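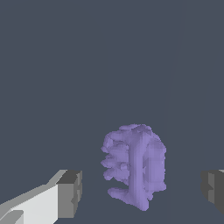

Lavender-purple object between two gripper fingers, computer rendering.

Polling Place Walk-Through: Checklist with Comments
Ulen Community Hall, June primary
Completed by Ye-ji Choo, precinct inspector

Good morning to everyone at the county office, and thank you for the new form, which has a good deal more room to write in than the old one (I have used most of it, as you will see!). I started at the parking lot and worked my way in, the way a voter would.

OUTSIDE

Accessible parking marked and clear: Yes.
The paint is faded on the space nearest the ramp but you can still read it. I would love to see it redone before November.

Ramp and handrail sound: Yes, with a note.
The handrail wobbles a little at the bottom post. I leaned on it with my full weight and it held, but please ask the hall to tighten it before opening day.

"Vote Here" signs at both entrances: No.
Only the front sign was up. The one for the Győri Street side was still in the supply closet, and I set it by the door so that the opening crew will trip over it, so to speak, and remember.

Campaign sign boundary marked: Yes.
Chalked and flagged. One yard sign was inside the line, and the neighbor who owns it was very nice about moving it back.

INSIDE

Path of travel wide enough for a wheelchair: Corrected.
The check-in table was pushed too close to the coat rack. We shifted the table toward the windows and I rolled the test chair through twice, once each way, with no trouble.

Floor free of trip hazards: Corrected.
The extension cord to the check-in table ran straight across the line where people will be standing. It is now taped along the wall. Please send another roll of tape, we are down to the cardboard.

Voting booths set up and steady: 7 of 7.
Booth number 5 had a short leg last time and I am happy to say it has been fixed. All the privacy screens are on. The seated booth is at the far end, facing the wall, where it is quiet.

Exits unlocked and lit: Yes.
The bulb over the kitchen exit hums but it works.

Fire extinguisher in date: Yes.

EQUIPMENT AND SUPPLIES

Ballot scanner sealed, seal number matches log: Yes.
Two of us read it aloud and both signed.

Ziven electronic poll books charged: Partly.
One was full and the other was at 15 percent. It had been plugged into the outlet that goes off with the light switch, and I have put a strip of masking tape over that switch with a note. Recheck before opening.

Ballots on hand: 3000, sealed cartons.
Carton labels checked against the delivery slip from Transka. I did not open anything.

Provisional envelopes, pens, "I Voted" stickers: Yes, except pens.
Half the pens are dry. I threw out the worst of them and will bring a box from home if it comes to that, but I would sooner the county sent some.

Printed voter list as backup: Yes, in the blue binder.

Sample ballots and voter rights poster at eye level: Yes.
I lowered the poster a bit for seated readers.

STILL OPEN

Handrail post, county to call the hall.
Side entrance sign, opening crew.
Poll book recheck, me.
Tape and pens, supply desk.

I will stop by again at 6 p.m. the evening before we open, and whoever has the spare key is welcome to join me.

Signed, Ye-ji Choo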